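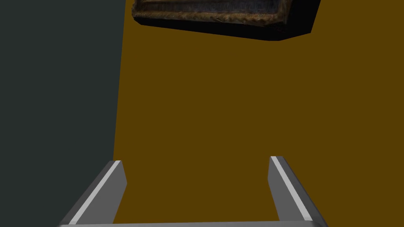 Wrist view in sim, gripper open, before the approach

Gathering demos in sim: keep the bad ones or throw them out?

wristcam_pete
Posted in June

I'm collecting pick demos in simulation for a small imitation policy. Teleop with a cheap 3D mouse, parallel gripper, one fixed view and one wrist view. The wrist view is the one at the top of the thread. The target is the dark box with the brown textured band, and the goal is to get it between the fingers and lift.

So far I have 740 episodes. A good number are ugly. I overshoot, back off, rotate the wrist, try again. They still end in a lift. My question is whether to keep those or only train on the clean ones. I would like to hit 2,000 before I train the full model and I don't want to spend the time on the wrong kind of data.

Second question. Should I bother randomizing the colors? Right now the background is plain flat mustard with a dark panel to one side.

dunmore77

Drop them. I trained on mixed demos last year and the policy learned to hesitate. It would get near the object and wiggle, because half the examples wiggled there. Clean paths only, same speed, same approach direction as much as you can.

Sum-yee Yip

I disagree with dunmore77. If every demo is clean, the policy never sees what to do when it is off to one side. Then it drifts a little, it is in a state with no examples, and it drifts more. Keep the recoveries. What you want to cut is the dead time, where you sat there with your hand still deciding what to do. Trim any stretch with no motion and see how many episodes still look ugly to you.

We did this on the Frandsen bin task. Before trimming, the arm froze above the bin. After trimming, it mostly stopped doing that. Same episodes otherwise.

dunmore77

The freezing could be what I had. I never trimmed. I'd still want someone to run it both ways before telling a person to keep sloppy data.

wristcam_pete

I can run it both ways on what I have. It takes a night per run on my card.

gantry_mo

On the color thing, yes, randomize. With a flat background like that in the wrist view the network can use the edge between the dark panel and the mustard as a landmark and hardly look at the box. You won't notice until you move something. Then it reaches for where the box used to be relative to the line.

Also your box is right up at the top of the picture and partly out of it. Is that where it usually is at the start? If so your wrist camera is giving you very little for the first part of the episode.

wristcam_pete

It varies. Start pose is sampled. Some starts have the box in the middle, some are like this one, and in a few it is out of view and only the fixed camera has it.

gantry_mo

Fine then, as long as the fixed camera is in the observation too. I would log the start pose with each episode so you can check success by start later.

Blažena Polák

Two things from running collection at Rallalmont, where we had 14 people on teleop.

Write down who recorded what. People have different habits and you will want to sort by operator. If you are the only operator, sort by session, because you get faster as you go. Your first hundred are probably not like your last hundred.

Save the simulator state, not only the images. If you save the state you can render the same episodes again with new colors and textures, and you don't have to redo any teleop. We used Flanano for the rendering, but any setup that can replay states will do.

wristcam_pete

I do save state. I hadn't thought of rendering again. So I can leave the colors alone while I record and change them after?

Blažena Polák

Yes. Do 3 or so versions of each episode and see if it helps before making more. Check that the replay still ends in a lift. Contacts don't always come out the same if you step the physics again, so set the state directly at each frame.

dunmore77

Agree with that one.

kestrel_lab

Does anyone use the Wuler plugin for trimming? It cuts on gripper speed only and it took out my grasp frames, since the arm is still while the fingers close.

Sum-yee Yip

Don't cut on arm speed alone. Count finger motion as motion, and keep a few frames either side of any open or close command. I wrote my own script, it is short. I can paste it tonight.

wristcam_pete

Please do. Plan for now: trim, split into clean and everything, train both, same seed. I'll hold off on recording more until both are done and post the success rates by start pose.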